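Workshop notebook - bench storage, May

Started 9:00, coffee first.

Régis wants the clear plastic boxes. He has wanted them since the visit to Eltamton, where every shelf had them and everything looked like a shop window. I said I would try them on our own parts before anyone orders 80, and I am writing down what I think as I go so that I can't be talked out of it later over lunch.

The claim, as I understand it: if you can see what's in the box you don't have to label it, you don't have to open it, and people will put things back where they came from. I believe the first part a little, the second part not much, and the third part not at all. People put things back when the place to put them is closer than the bench. I have never seen a see-through wall change that.

What we have now is the old Royer trays, gray, shallow, stackable if you are patient. The labels fall off. Séverine relabeled the whole left rack last winter with the good tape and half of those have curled up already. So I grant that labels are a problem. I don't grant that no labels is the answer.

Things to find out:

Does a box like that stand up by itself when it's empty, or does it go over when a sleeve catches it.
Can you get a hand in to the bottom.
Can you tell M4 from M5 through the wall. (My bet is no.)
What it looks like after a month of being handled.

Sample came from Jirano, part 1231 in their list. They also sent a lid for a different size, which fits nothing we own. I wrote to them. Pascal says keep it, it will be good for mixing glue.

Hands in and out, morning. With washers in the bottom I can reach them, but my knuckles rub on the way. Sylvain's hands are bigger and he gave up and tipped the box out on the bench, then scooped the washers back in. So in real use the box becomes a thing you pour from. Fine for washers. Not fine for the small springs, which go everywhere, and one did. Found it later in the cuff of my trousers.

The shallow trays never had this problem. You put a finger in and slide the part up the side. I want that written down somewhere because once the trays are gone no one will remember they were good at anything.

Seeing through the wall. Tried it with M4 and M5 screws, same length, same finish. Asked Faustine to say which was which from the door. She got it right and then admitted she was guessing. From arm's length it's better, but at arm's length you can read a label too. With mixed colors (the wire ends, the caps) it works well, I'll give Régis that. You can see right away that the red ones are low. That is a real advantage and the trays can't do it.

Note for the wire ends: maybe clear boxes only for those, and leave everything else alone? Séverine thinks two systems on one rack is worse than one bad system. She may be right. I don't like it either but I like tipping springs on the floor less.

Static. I emptied out the foam bits we use for packing and a few stayed stuck on the inside. Wiped it, they stuck to the cloth, then to me. Would not keep anything light in there. Régis says this goes away with use. I would like to know how he knows.

Lunch. Régis talked about Eltamton again. Asked him how long their boxes had been on the shelves when he saw them. He thought they were new. Well.

After lunch, moved to the white-topped table, the one with the pale wood border, to get away from the clutter on the bench. There is another problem that only shows up on this table. A clear box on a white surface is hard to find with your eye. You see the edges when the light is on them and otherwise you mostly see table. I reached for it while talking to Pascal and put my hand down next to it.

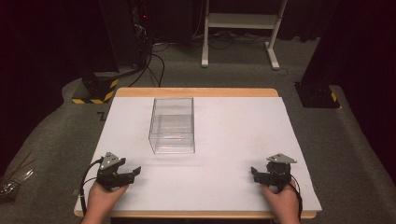
So if we do go ahead, something has to go on the box that the eye can catch, a strip of tape on the rim or a colored card in the bottom. At which point we are back to putting tape on things, and I would like it noted that the tape was what we were trying to get rid of.

The table itself needs a wipe, by the way. The marks near the middle don't bother me but Sylvain lays drawings out there and complains. Tried a damp cloth on one spot and it made no difference that I could see. Leave it for whoever has the strong cleaner, and please not the stuff that smells of oranges, it left the other table sticky.

Tipping. Pushed it at the top with one finger, empty. It slides before it tips, on this surface. On the rack shelves, which have the rubber mat, I expect it would go over instead, but I haven't tried it yet. With washers in, no trouble either way. The empties are the ones to worry about, and on our rack there are always empties.

Stacking. Can't say anything with one sample. The Ruterum catalog shows theirs stacked up to 3 high with a smiling person next to it. I would want to pull something out of the bottom one before I smiled.

Price I am leaving out of this. Faustine has the quote and she made a face.

Where I am at the end of the day: good for colored small stuff, good for anything you pour, bad for springs, bad for foam, no better than a tray for screws. Whether people put things back, I can't test in one day with one box, and neither can Régis.

To do:

Ask Jirano if there is a lower version, same footprint. Half the height would fix most of the hand problem.
Try it on the rubber mat.
Fill it with wire ends and leave it on the rack where people really use it. Don't tell them it's a test. (Pascal already knows, Pascal, say nothing.)
Look at the walls again in a few weeks for scratches. If I can't see red from blue by then, the whole idea is finished.
Find out who took the label tape. It was on the hook at 11 and gone by 2.

Régis read this over my shoulder and wants it recorded that he disagrees with the part about screws. Recorded.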